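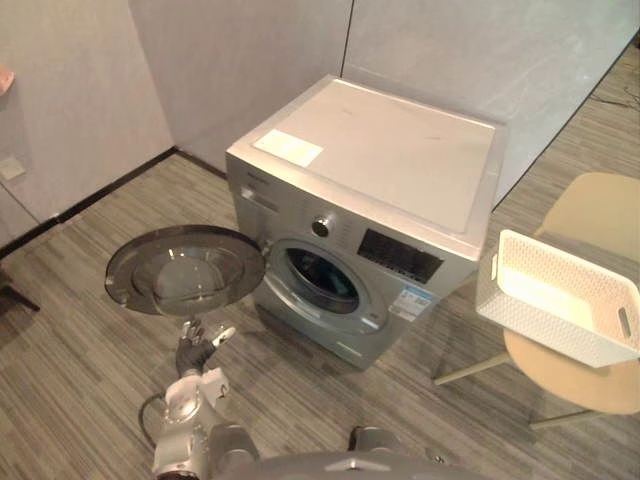 Figure 4. Front-loading washer with the door fully open and one item in the drum.

Section 3. Loading and Daily Care

These instructions apply to the front-loading washer supplied with each Susus residence. Residents are asked to read them before first use. Revised Jun 18, 2025.

3.1 Before loading

1. Confirm that the water valve is open and the program dial is set to Off.
2. Pull the door toward you and swing it to the left until it stops. Do not lean on the door or hang laundry from it.
3. Turn the drum by hand and check for items left from an earlier load.
4. Empty all pockets and close zippers and hooks.

CAUTION: Keep children and pets away from the open drum.

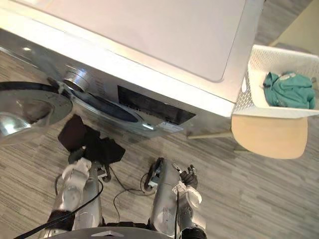
Figure 5. Program dial and display window, with a perforated basket beside the washer.

3.2 Sorting

5. Place the basket on the floor to the right of the washer, clear of the door.
6. Separate dark items from light ones. Wash new dark items alone for the first 2 cycles.
7. Weigh bulky items if in doubt. A full cotton load must not exceed 18 pounds.

NOTE: Replacement baskets may be requested from the Drusby supply desk under item number 1383.

3.3 Loading and unloading

8. Load items one at a time and shake out any that are bunched together. Leave a hand's width of space at the top of the drum.
9. Check that no fabric lies across the rubber gasket before closing the door.
10. When the cycle ends, wait for the door lock to release. Remove the laundry promptly, then feel along the lower fold of the gasket for small items.

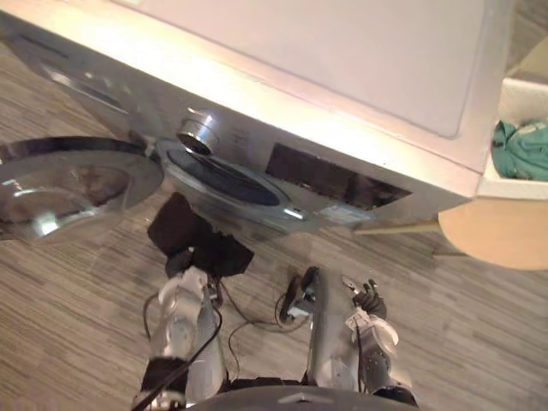 Resident comment, Auður Bach: Please put more weight on step 10. I lost the same black sock twice in that rubber fold, and a flashlight was the only way I found it. Could the section also say how long to leave the door open afterward?

Response: Leave the door ajar for about 80 minutes after the last load of the day. Wipe the gasket with a dry cloth before closing it.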